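The Kinnear Household Collection
Gallery: Wash Day

Home / Collections / Galleries / Wash Day

The Kinnear Household Collection holds objects used in the ordinary work of the home: cooking, cleaning, mending, storing and washing. This gallery is drawn from the laundry holdings, which at present number 465 catalogued items. It covers the boiling, rubbing, wringing, drying and pressing of clothes, and the later machines that took over much of that work.

The entries follow the order in which the objects are shown in the Laundry Room on the ground floor. Each carries a short note prepared by Beathag Sutherland, Curator of Domestic Life, with additions by Archie Urquhart on repairs and condition. Catalogue numbers are given where one has been assigned. Select any entry to open the full record.

Readers are welcome to send corrections. Notes on local use, the names families gave to these things, and where they were kept are of particular interest to the Collection.

The copper and its stand
Catalogue no. L 20. Copper bowl, brick surround rebuilt.
The bowl came from a farmhouse north of Kinnear, where it was in use until the electricity was connected. The original surround could not be moved. The present one was laid to the same height from measurements supplied by the family.

Copper stick
Catalogue no. L 21. Hardwood, bleached at one end.
Used to lift hot linen from the copper to the trough. The bleached end is the result of long use in soapy water and has been left untreated.

Double trough
Catalogue no. L 38. Cement, two basins.
A common fitting in local wash houses. One basin was kept for washing and the other for the rinse. The waste outlet has been sealed for display, and the chip on the front lip was present on arrival.

Washboard, large
Catalogue no. L 44. Timber frame, ribbed glass panel.
Glass panels were easier to keep clean than metal ones and did not rust, though few have lasted. The lower left foot has been replaced.

Washboard, small
Catalogue no. L 45. Timber frame, zinc panel.
Sold for stockings and handkerchiefs. The donor recalled packing it for shearing trips, where it was used in a bucket.

Soap saver
Catalogue no. L 52. Wire cage with handle.
Scraps of soap were shut in the cage and swished through hot water. The Collection has several of these. The one selected has its original catch.

Bluebag and dish
Catalogue no. L 57. Muslin and enamel.
Blue was added to the last rinse to make white linen look brighter. The muslin is stained through. The dish was probably not made for the purpose, but the two were kept together by the donor and are shown that way.

Hand wringer
Catalogue no. L 63. Cast iron frame, rubber rollers.
Clamped to the edge of the trough. Both rollers are perished and the screw has been backed off to keep them apart. Visitors are asked not to turn the handle.

Mangle, upright
Catalogue no. L 70. Cast iron and timber.
The heaviest object in the room. It arrived from a boarding house in two loads and was put back together over a winter by Gregor Imrie, who also made the replacement for the missing tray. The gear guard is original.

Dolly peg and tub
Catalogue no. L 74. Timber.
Brought out by a family who settled at Kinnear and seldom used afterwards. The tub has dried and opened at the joints. It will not hold water and is not being swelled for display.

Wash house basket
Catalogue no. L 81. Cane, two handles.
Carried wet washing to the line. One handle has been bound with string by a former owner, and the binding is kept as part of the object's history.

Dolly pegs in a calico bag
Catalogue no. L 90. Timber pegs, sewn bag.
The bag was made from a flour sack and has a loop at the back for hanging on the line. It was washed once before it came to the Collection and has not been washed here.

Clothes props
Catalogue no. L 93. Bush timber, forked.
Props were cut locally and sold door to door. These were found in the rafters of a shed and are shown at the height at which they would have been used.

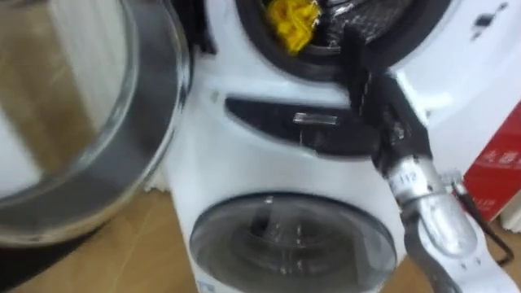 Kinnear, Feb 23, 2026
Compact washing machine, white, with two round openings set one above the other and a dark control panel between them. A yellow cloth item and a piece of dark grey mesh fabric rest in the upper opening, against the black rubber seal. The lower door is smoky and see-through, in a grey surround. A clear glass bowl stands alongside.

The arrangement of one opening over another will be unfamiliar to many visitors, who will know the single front door or the top lid. Catalogue number and maker to be added.

Twin tub
Catalogue no. L 112. Enamelled steel, on castors.
The wash was done on one side and the clothes were lifted across by hand to the spinner on the other. The inlet hose is a later replacement. Mr Urquhart notes that the spinner lid switch was bypassed at some point in its working life, and the machine is not to be connected.

Wringer washer, electric
Catalogue no. L 115. Enamelled steel, powered rollers.
The powered wringer was a known hazard to fingers and hair. The quick-release bar on this one still works and can be seen at the top of the roller housing. The motor has been removed and is stored separately.

Washing tongs
Catalogue no. L 118. Timber, sprung steel joint.
Used with the twin tub to move hot clothes into the spinner. The tips are worn to an angle that suggests a left-handed owner, though this has not been confirmed by the donor's family.

Spin dryer, stand-alone
Catalogue no. L 121. Painted steel, pouring spout.
Water was caught in a bowl placed under the spout. Several visitors have told us that the machine had to be held in place while it ran.

Drying cabinet, Iliritz pattern
Catalogue no. L 130. Painted steel, slatted rails.
A heated cabinet for indoor drying, made for flats with no yard. The rails pull forward. The heating element was disconnected before the cabinet was put on display, and the maker's plate is inside the door.

Ceiling airer
Catalogue no. L 134. Pine slats, iron ends, cord and cleat.
Hung in a kitchen, above the stove. The cord is new. The iron ends have been cleaned back to the last coat of paint, a dark green.

Flat irons and stand
Catalogue no. L 140 to L 143. Cast iron.
Irons were heated in turn on the stove so that one was always ready. The stand was made at home from a piece of gate hardware.

Box iron
Catalogue no. L 147. Brass body, iron slug.
The slug was heated in the fire and dropped into the body, which kept soot away from the linen. The sliding door at the back is stiff and should be opened by staff only.

Goffering iron
Catalogue no. L 151. Iron, on a turned base.
Used for frills and caps. Demonstrations are given in July with a modern copy, and the original stays in its case.

Electric iron, Listik
Catalogue no. L 160. Chromed steel, cloth-covered cord.
An early electric iron from a Kinnear household, with the box it was sold in. It has no thermostat. The cord has been cut and capped.

Sleeve board
Catalogue no. L 166. Timber, padded.
The padding is an old blanket held with tacks, and the cover has been changed many times. Older covers survive underneath and have been left in place.

Damping bottle
Catalogue no. L 171. Glass, with pierced stopper.
Linen was sprinkled and rolled before ironing. The bottle first held cordial — the embossing on the shoulder has been partly rubbed away.

Starch tin and bowl
Catalogue no. L 175. Tinplate and earthenware.
The tin still contains some starch. It is sealed and is not opened for handling sessions.

Laundry book
Catalogue no. L 189. Ruled paper, board covers.
Kept by a hotel in the main street for articles sent out to be washed. The entries record sheets, towels and table linen, with missing pieces marked in red. Pages are turned every three months to limit exposure to light.

Visiting the Laundry Room

The Laundry Room is reached from the courtyard and has level access. Groups of up to 20 can be taken in at one time. School bookings should be made through Rory Paterson, Education Officer, who can advise on the handling box that goes with this gallery. The box contains pegs, soap, a washboard and a flat iron, and may be borrowed for one fortnight.

Photographs may be taken for private use without a flash. Requests to publish any picture in this gallery should be sent in writing to the Registrar, Struan Cowie, with the catalogue number and the title of the publication.

Recent changes to this gallery

The entries for the copper and the upright mangle have been revised. The Iliritz cabinet has been moved from the Small Flats gallery. The Skorkham lever washer, formerly at L 110, is away for treatment and its entry has been withdrawn until it returns.

Related galleries: Kitchen and Scullery. Mending and Making. Small Flats. The Linen Press.

Return to Collections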